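¿Cómo guardar un paño blanco en bolsa de plástico sin que se arrugue?

Nirken
Tengo varios paños blancos y los guardo en bolsas de plástico translúcido. Siempre acaban hechos una bola en la abertura y no entran del todo. ¿Hay alguna forma mejor?

Flustside
Deja la bolsa tumbada en la mesa, sujeta un extremo y mete la tela por el otro. Empujándola a pellizcos entra, pero hace pliegues.

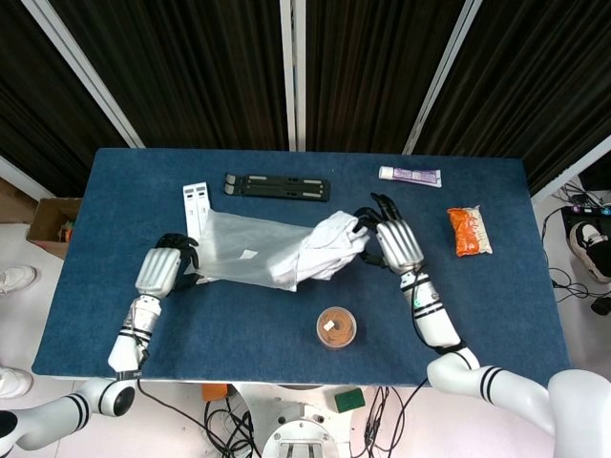

Lanar40
Dóblalo antes en 4 – a lo largo y luego a lo ancho – y mételo plano. Saca el aire antes de cerrar.

Nirken
Gracias, pruebo con el doblado.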